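Clerkthorpe Interfaith Forum > Events and reports > Panel evening "Two Houses, One Street"
Thread started 5 January 2021

themis_l
Good evening to all. I promised in the other thread to write a report of the August panel, and I am sorry it took me so long. I had the notes in a box with the winter things.

The panel was held in the long room of the old Kröger building. There were five speakers and each of them had eight minutes, which the moderator kept very strictly. The title was "Two Houses, One Street" and the subject was what happens when two congregations of different faiths must share one building, one kitchen and one calendar.

The first two speakers came from Nokomero, where a Methodist congregation and a Muslim prayer group have used the same hall for seven years. They did not speak much about theology. They spoke about shoes, keys, and who pays for the heating. One of them said that their first real quarrel was over a cupboard. I liked this part the most.

The third speaker was from the Ekavden project and she talked about reading groups in which people bring one short passage from their own scripture and the others may only ask questions for the first half hour. The fourth and the fifth spoke together about funerals. I will write about that separately, if there is interest.

My own opinion is that the evening was good but too polite. Every speaker told a story with a happy end.

Themis Lazaridis

orchard_lane
Thank you for this Themis. I was there, at the back near the coats. I don't agree it was too polite. These people have to go home and keep sharing the hall with each other. What would you want them to say with a microphone in front of them?

themis_l
I would want one of them to say "we tried this and it failed, and we stopped." I do not ask for a fight. But if I must decide for my own parish whether to open our hall, the failures are more useful for me than the successes.

bettina.k
The heating story WAS a failure, they just told it in a funny way. They lost the evening class over it. Listen to the recording, near the end of the second talk.

themis_l
Is there a recording? I did not know. Where can I find it?

bettina.k
Ask at the desk in the library, they have it on a disc. Not online, because two of the speakers did not want that.

Jong-dae Nam
I would like to add something about the reading groups, as I have taken part in one for a long time (not the Ekavden one, but it follows the same rules).

The rule that one may only ask questions sounds simple and it is very hard. In my first meeting a Jewish member brought a few lines from Ruth, and I had to stop myself again and again, because I wanted to explain what these lines mean in my church. I was not permitted to. I could only ask what they mean to her. After half an hour I understood that I had never before asked a person this question and waited for the whole answer.

There is a weak point also. The people who come are those who already like to read and to talk. My mother-in-law goes to the temple every week and she would never sit in such a circle. For her, religion is something you do with your hands and your feet. If we call the reading group "dialogue" and the cooking together only "hospitality", then we have already decided whose religion is the serious one.

So I would put the kitchen first and the books second.

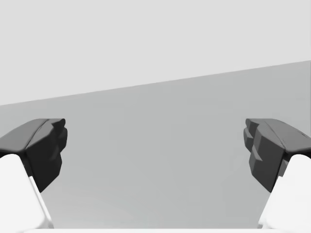

orchard_lane
I'd go slower with that, Jong-dae. At our place the kitchen was the hardest thing of all. Two sets of dietary rules, one oven. People were hurt over it in a way nobody ever got hurt over a Bible passage. With a text you can disagree and go home. With a pan you have to decide who is allowed to put what in it.

Jong-dae Nam
This is true, and I should have said it more carefully. But is it not exactly the reason to begin there? In the kitchen the disagreement is real. In our reading group we were kind to each other for a year, and then the first time we had to agree on a date for a shared meal, we found that three members could not come on any evening we proposed. We had never asked about their fasting days.

bettina.k
A shared calendar would solve that. We have one on the wall with everybody's holy days and it cost nothing.

orchard_lane
A calendar solves the date. It doesn't solve the oven.

themis_l
May I bring us back to the money for one moment. The Nokomero people said that they received 3000 at the start, from a fund that does not exist anymore, and that it went into a second sink and new locks. My question is if any group here has started with no money at all. Our parish council will ask me this before they ask me anything about faith.

hill_street_reader
We did. No grant, no second sink. Friday prayers in the small room, our choir in the big one, and a paper list on the door. It worked until the choir changed its evening without asking. Then there were some unpleasant weeks. It works again now but I would say people are more careful and less warm than before. So there is a half failure for you, Themis.

themis_l
Thank you, this is exactly what I was looking for. What did you do in these weeks? Was there a person in the middle?

hill_street_reader
No person in the middle. The choir leader went over with a written apology and was told that it was accepted but that next time he should simply knock. I think the letter made it worse for a few days. It looked official.

Jong-dae Nam
The letter is interesting to me. In my family a written apology is the more respectful one, and to knock on the door without warning would be rude. I can imagine that both sides felt that they had been very correct.

bettina.k
Or the choir leader is just a bit stiff. I know him. Not everything is culture!

orchard_lane
Seconded.

Jong-dae Nam
I accept this also.

themis_l
I have now asked at the library desk and the disc is on loan. There is a waiting list with one name on it, so please do not all run there. When I have heard the heating story again, I will correct my report if it is needed.

About the funerals: two people wrote to me privately that they would like to read this part. It is the longest part of my notes and the one where I understood the least, so I would be glad if somebody who was present could check it before I post. orchard_lane, would you be willing?

orchard_lane
Yes, send it over. I missed the first few minutes of that one though, I was helping stack chairs in the corridor. Bettina should look too.

bettina.k
Fine, but I'm going to argue about the bit on flowers - I wrote down something quite different from what people were saying afterwards.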